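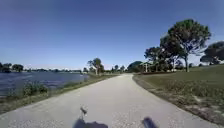

How to move your Pikberg save to a new phone without losing your guild

I get asked this one nearly every time somebody in our guild upgrades their mobile, so I thought I'd finally sit down and write it out properly. I've moved my own account twice now (Android to iPhone, then back again, don't ask) and my level 76 ranger came through both times with all her gear on. Put the kettle on, set aside 10 minutes and have both phones charged before you start.

1. Link your account on the old phone

Open Pikberg, tap your portrait and go to Settings, then Account. If it says Guest next to your name, you'll need to link an email address before you do anything else. A guest save lives on the phone and nowhere else, so please, please don't wipe the old one yet! The confirmation email can be a bit slow, and mine has landed in junk more than once.

2. Write down your player code

Same screen, right at the bottom in tiny grey letters. It's 13 characters long and it's what support will ask for if something goes wrong. I keep mine on a scrap of paper in the desk drawer – a screenshot is fine too, as long as it isn't only on the phone you're about to trade in.

3. Leave any raid you've joined

The transfer won't go through while you're queued. If you're on the Hayes server, the evening raids can hold your spot for quite a while, so mornings are easier. You don't have to leave your guild, only the raid.

4. Sign in on the new phone

Install the game, skip the tutorial fight and choose Existing Player on the title page. Wiesława Tomaszewski, our guild leader, played the whole tutorial first and ended up with a second character called Undex that she's grown rather fond of. You can delete a spare like that later, but only once it's past level 17, which seems a funny rule to me.

5. Check your colours and controls

Button layouts don't carry over, and neither do custom armour colours. Friends, gold and guild rank should all be there. If the gold shows zero, close the game fully and open it again before you write to support.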